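Plitis public records search: my review after one budget season

I follow the spending of the town council in Fustcombe, and I write a small newsletter on it for people of the town. In past years I asked for documents by letter and waited. This year I paid for Plitis, an online service that collects council minutes, contracts and payment lists and makes them searchable. I have used it for a full budget season, so I think I can judge it fairly.

The registration was simple. You choose your council, you choose the years, and the service shows what it has. For Fustcombe it had minutes for all six years that I wanted. For Ivbridge, our neighbor, it had only two, and the payment lists were missing completely. I recommend to check this before you pay.

The search is the best part. I typed the name of Nwankwo, the company which has the road repair contract, and I received 63 results, ordered by date. Each result opens at the correct page of the document. With this I could see that the contract was extended in September without a new tender. The extension may be legal, I do not say otherwise, but it was written in an annex which few residents would open. To find it by hand would cost me many evenings.

The alerts are weaker. I asked for a message each time the word "tender" appears in new minutes. Some messages came the same day, others came after the objection period was already closed. For a citizen who wants to object, this is a serious problem. I wrote to the support and received a polite reply, but the delay is still there.

Old scanned papers are also difficult. The program reads a bad scan wrongly, and the sums in a table can lose a digit. Please always compare with the original before you publish an amount. I made this mistake one time and had to print a correction.

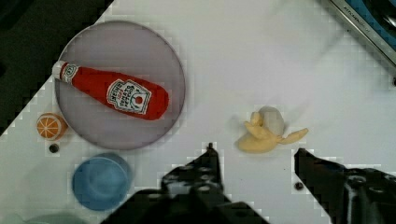
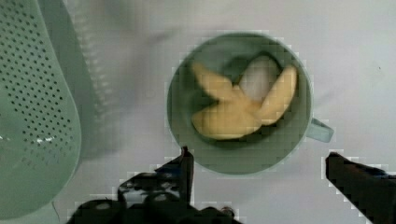

About the price: the basic plan allows up to 100 downloads in a month, and this was enough for me. A group that watches several councils will need the larger plan, and there I am less sure of the value. The export to a spreadsheet is included in both plans and works well, only the column names are strange and I rename them every time.

I will renew for one more year. If the alerts become faster, I will be fully satisfied. For Ivbridge I continue to write letters.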